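Thu 4 February

I have been meaning to write about the table for weeks, and every time I sit down to do it I end up wiping it instead. So let me try again, with a coffee and no cloth in reach!

Regular readers will know we lived for years with a glossy white table from Stuson, and that I complained about it nearly every May when the sun came in low and you couldn't look at the thing without squinting. The brown one is such a relief. It's smooth and matte, a soft color that goes a little gray or a little warm depending on the light, and a cup looks good on it even when it's lying on its side.
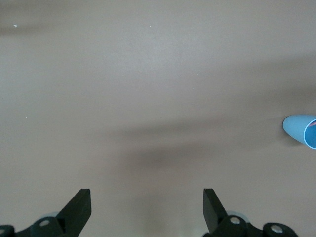 I went back and forth on the color for ages. The shop in Zidthorpe had 3 browns, all of which looked the same to me until I carried the samples home, and then two of them looked like gravy. I'm glad I waited – my first choice would have been much too dark.

The other thing I wanted was width. I like a lot of bare space in the middle, with the small things spread out where I can find them, and I will happily give up a shelf or two elsewhere to get it.

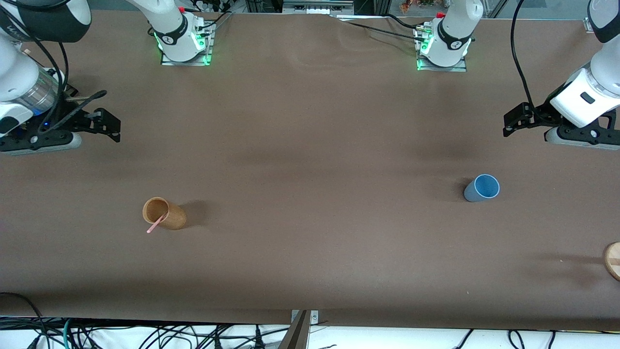 Looking after it has been easy so far. A damp cloth, then a dry one, and I go with the length of the table (my own habit, the leaflet didn't say). I did buy a tin of Danach polish and then read that you shouldn't put polish on a matte finish, so that's sitting in the cupboard if anyone local would like it.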